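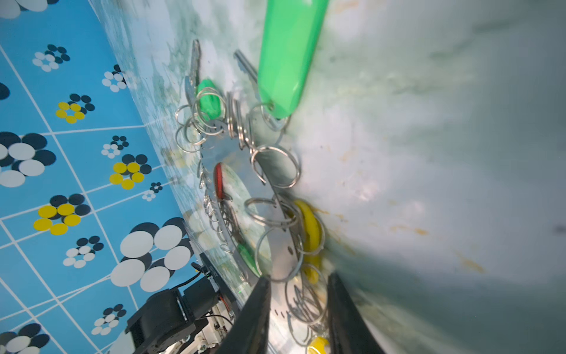

Pale marble-pattern tabletop against the blue dotted backdrop

Will a marble-look tabletop work for rolling out pastry, or do I need real stone?
Posted by butterside_up in Baking & Kitchen Setup
May 13, 2023

Hi all! I have fallen completely in love with laminated dough this year (croissants, kouign-amann, a very lopsided batch of Danish) and I want a proper spot to roll it out. My kitchen counter is tile with deep grout lines, so every sheet of dough comes up looking like a waffle.

I've been eyeing a table with a pale marble pattern on top. The store listing just says "marble effect," and I can't get anyone there to tell me what's under the pattern. Real marble in the size I want is way out of my budget. The stone yard out in Vavgate quoted me 1162 dollars for a slab, and that was before delivery!

So does it matter? Is the whole marble thing about the stone staying cold, or is a smooth flat surface most of the battle? My kitchen faces west and gets toasty by late afternoon. I usually do three folds with a rest in between, if that changes anything.

Thank you!! I'm happy to be told I'm overthinking it.

3 replies

laminator_lou

Oh, I love this question, because I went through exactly the same thing when we moved to Daden! Real stone does help. It pulls heat out of the dough while you roll, so your butter gets a few more minutes before it starts to smear. A printed pattern on a board won't do that, however pretty it is. But I made croissants on a plain painted board for two years and they were lovely, with big open holes and everything, so please don't let the lack of a slab stop you.

What made the biggest difference for me was time of day. I roll before breakfast now, when the kitchen is at its coolest, and I do the last fold before the sun gets round to that side of the house. On warm days I fill a sheet pan with ice, set it on the table for ten minutes, then wipe everything dry and go. It works on nearly any surface, though I'd check that yours can take the moisture, especially along the edges where a pattern might be glued down.

Also, chill your rolling pin! I keep mine in the freezer door next to the peas. And if the dough starts fighting you or feels greasy, stop right there, wrap it up and put it back in the fridge for twenty minutes. You can't roll your way out of soft butter. I have tried so many times.

One more thing: check that the table doesn't wobble. You lean on it a lot more than you'd think.

crumbcoat77

real marble all the way, nothing else compares. look for offcuts

four_folds_only

Offcuts are a great tip, so let me add to that. You don't need a whole tabletop. Countertop shops end up with sink cutouts they're often glad to get rid of, and one of those laid on top of your table gives you a cold patch big enough for a home batch. Egilsson (the place behind the old Iltano bakery, if you're anywhere near Vavgate) let me have one with a polished edge for the price of a nice lunch. Put a damp dish towel under it so it doesn't slide, and get a second person to help you lift it.

If you do roll straight on the patterned top, don't cut on it. Move the sheet to a board before you bring out the pizza wheel. I scored a line right across mine in September and flour has lived in it ever since. A bench scraper held nearly flat is fine for cleanup.

And please come back and post your kouign-amann, I want to see those layers!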